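The picture house that shows it twice

Hirkance has a population that would fit in a football ground with plenty of seats to spare, and it has a cinema. The nearest multiplex is in Pleltbridge, 19 miles off by a road that floods. Most towns this size lost their screen decades ago. The one in Hirkance closed twice, spent a spell as a carpet showroom, and came back with 300 seats and a single projector.

The programme is printed on one sheet of paper and runs for a month. There is one film a week, or there was until last winter, when the cinema began a season it calls Second Look. Each film is shown on a Tuesday evening and then again the following Tuesday, and the ticket covers both. There is no talk beforehand and no discussion in the bar. You watch it, you go home, and a week later you watch it again.

It sounds like a hard sell. The first pair of screenings drew a thin crowd, and the second week was thinner. By the end of the first season, though, the box office had taken 2,674 admissions, and more than half of those were for the repeat showings. People who had missed the first Tuesday were coming to the second, and people who had been to both were bringing somebody along.

The choice of films has a lot to do with it. The season avoids the famous puzzle pictures, the ones with a twist that sends you back to the start. It prefers films where little is hidden. A family drama from the fifties, mostly set in two rooms. A western with long stretches of riding. A comedy about a department store, which got bigger laughs the second week, when the audience could see each disaster being laid out in advance.

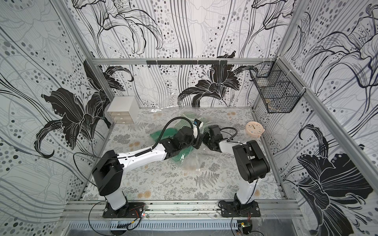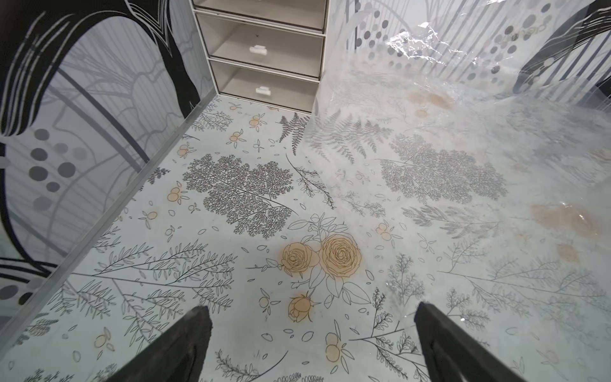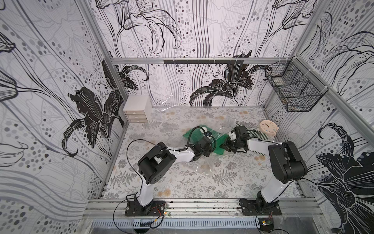

Set design is what many regulars talk about after a second viewing. On a first visit the eye goes to faces and to whoever is speaking, and the room behind them is just a room. A week later, with the plot out of the way, people start to notice wallpaper. It is surprising how much a wall can do on screen: big black and white lilies, like the ones on the panels in the pictures, would pull attention from any actor standing in front of them, and a designer who puts up something that loud has generally decided the room should win. In the family drama the paper is a small faded stripe, and it gets darker as the story goes on. I had seen that film three times at home and never spotted it.

Watching at home is part of the problem, I think. I own a decent television and I am a poor audience. I stop to make tea, I look at my phone, I go back ten seconds because I missed a line and then miss the next one. In Hirkance the film keeps going. If your mind wanders during the riding, it wanders, and the following week you find you have never seen the part with the river.

The building helps too. It is cold in February and the heating makes a ticking noise through the quiet passages. The seats came from a closed cinema in Kornby and are better than the ones they replaced, although row F still tips backwards. The screen is slightly too wide for the wall it hangs on, so older films in the squarer shape look best, with heavy black curtains drawn in at either side.

Money remains tight. The roof fund stands at £1,372, and the roof needs a good deal more. A distributor will usually charge for two screenings even when they are sold on one ticket, which means that every pair has to do better than a normal week to break even. Some do and some don't. The western lost money. The department store comedy paid for it and for most of a new lamp.

The second season opens on Fri 6 January, the first time the cinema has tried it at the end of the week. The opening film is Mok, a slow crime story set on a ferry, with almost no music and a last reel that a good many people walked out of when it first came round. I saw it then and didn't like it. I have bought a ticket, and I intend to use both halves.

Doors are at seven and the film starts at half past, with no adverts. The bar takes cash only. If you are driving from the Pleltbridge side, check the river level first, and leave the car behind the library, where parking is free after six.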